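Teaching by hand at Cleltari

September 8, 2018

Anahera Te Moana keeps two kinds of recording on the Cleltari server, and she does not like them mixed. One kind is made by remote control, with an operator moving a leader arm while the robot follows. The other is made with a gripper held in the hand, with no robot present at all.

"The question I get most is which one is better," she said. "It depends on the task and on who is doing it. For anything with a contact in it, such as sliding a finger under a rim, I start people on the hand-held tool."

The group began with remote control in June. Its first task was picking up and righting shallow plastic containers, and the operators found the approach easy and the last few millimetres hard. The leader arm gave no force back. An operator watching a screen would press too far, the container would skate across the table, and the recording had to be thrown out.

"You could see the hesitation in the data," Te Moana said. "The path comes in, stops, backs off, comes in again. If you train on that, the robot learns to stop and back off. It copies your doubts along with everything else."

With the gripper in the hand, the pauses are shorter. The person feels the edge through the fingers and adjusts without thinking about it. A remote-control session gave the group 8 usable recordings an hour at the start. The target for the present task is 1000 in total, of which 700 are done, and nearly all of those were made by hand.

The method has its own faults. A wrist turns in ways the robot's wrist will not, and a person leans over the table to reach places the arm cannot get to. Each path is checked against the arm's joint limits before it is kept. Darcy Treloar wrote the check, which is called Hundo, and it rejects a path outright if any part of it is out of reach.

"I argued for repairing the bad ones," Te Moana said. "Darcy argued that a repaired path is one nobody performed. We tried both and I stopped arguing."

Speed is the other difficulty. People work faster by hand than the arm can follow safely, so the recordings are slowed before training. Slowing is harmless while the gripper is moving through free air. It matters more when the object is being tipped or pushed, as its motion then depends on the speed of the push. New demonstrators are asked to move at half their natural pace once the fingers are near the object, and to close the jaws before they reach it if the task is a push.
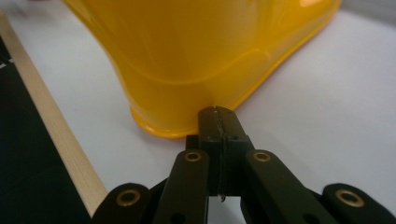
Rangi Ruddock, reached by telephone at Clelgate, said he would not give up remote control so readily, and that most of its trouble came from poor leader arms. With force feedback fitted, he said, his operators had stopped overshooting within 2 sessions, and every path they recorded was one the robot had already carried out.

Te Moana accepts the last point. "That is the real advantage. There's no reach check to fail, and the timing is right from the start. What you pay for it is the robot's time. Ours is booked for testing most of the day."

Her present plan is to use both. The bulk of the demonstrations will come from the hand-held gripper, and a smaller set will be made by remote control on the cases where the trained robot fails. The operator will take over at the point of failure and finish the task, and only that portion will be added to the training set.

The leader arm is to be fitted with force feedback before that work starts. Treloar is writing the takeover control, and the first trials will use the same containers as before.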